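Erkero Publishes Results of Kitchen Trial Comparing Four Robot Hands

9 Sep 2024

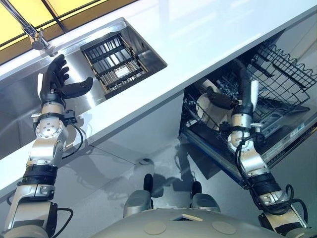 Two-armed robot with five-fingered hands at the sink and open dishwasher. Photo: Erkero

Erkero has completed a side-by-side trial of 4 robot hands in a working kitchen and released the results to equipment makers and research labs.

The hands were fitted in turn to the same pair of arms and run under the same controller. Each was tested on plates, cups and flatware in a dishwasher rack and at a sink. The trial ran for 28 days and logged 2,030 grasp attempts.

Two five-fingered hands, from Lorkau and Bornard, were compared with a three-fingered hand and a parallel gripper, both from Ó Dálaigh. The parallel gripper had the shortest cycle time on cups. The five-fingered hands dropped fewer plates, but needed nearly 115 minutes of calibration after each change of hand.

"Upright plates between rack tines were the hardest case for every unit," said Tadhg Tierney, test lead at Erkero. "Finger width mattered more than grip force — we had expected the reverse."

Camera position and controller settings were held fixed throughout. A second round, comparing wrist and head cameras, starts in October.

The full data tables are available from Erkero on request.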